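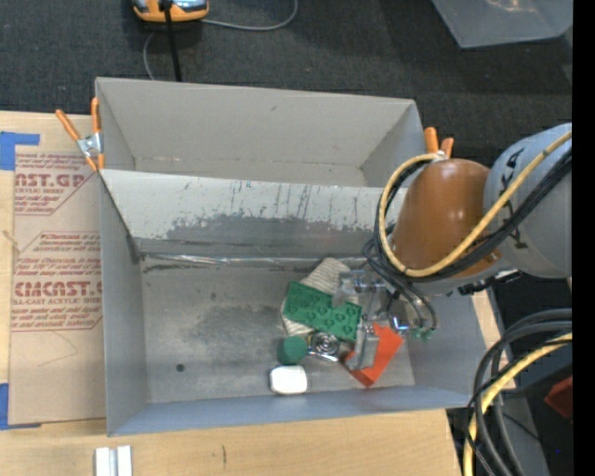
Grey bin on the bench, loose items at the right-hand end.

Murkitz save editor
Last updated 2026-06-25

G'day! I put this together for Oltanik, the puzzle platformer, after my save got stuck on level 17 and I couldn't face starting over. It reads your save file, lets you change your level, lamps and favourite colour, then writes it back out.

Getting started
Copy your save somewhere safe first (please!). Drop it into the folder called Miltik, run murkitz and pick a slot. It keeps the last 30 backups, so there's plenty of room to muck around.

What works
All 15 main levels in chapter one, plus everything in chapter 2. Co-op saves load fine, but only player one can be edited for now.

Known problems
The game's October patch moved the lamp counter, so older saves show almost double what you've got. Load the save in the game once, quit, and try again.

Bug reports are welcome, just attach the save. Cheers, Paul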